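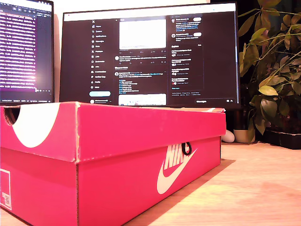

Pink Nike box, lid on, at the desk.

plundeo
Question on storing shoes in the original cardboard. I have over 20 pairs in a basement closet in Getcombe, and the September humidity is high enough that I'm getting sole yellowing and some midsole crumble. Current setup is closed boxes, lids on, 2 silica gel packs per box. Is cardboard the problem, or is it the closet?

wudano_k
The closet. Cardboard buffers moisture, but slowly, and it can't fix a damp room. Crumbling polyurethane is hydrolysis - water breaks the polymer down whether the shoe is worn or not. Run a dehumidifier and put a cheap hygrometer on the shelf.

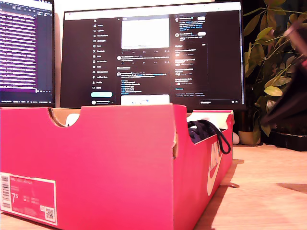 nicholas300
Disagree on the cardboard. It takes up water and holds it against the shoe for weeks. I moved everything to sealed plastic bins and the smell went away.

wudano_k
Smell is mold, a separate issue. Sealed plastic also traps whatever moisture the shoe went in with. Dry them at room temperature first, then seal.

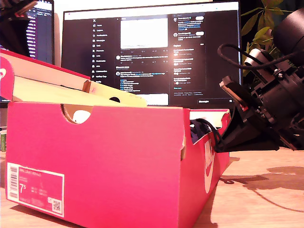
Also, small packs saturate fast in a box that isn't airtight. If you do go to bins, use one 300 gram canister in each and recharge it when the indicator changes color.

plundeo
Dehumidifier ordered. Leaving the boxes alone until I have readings.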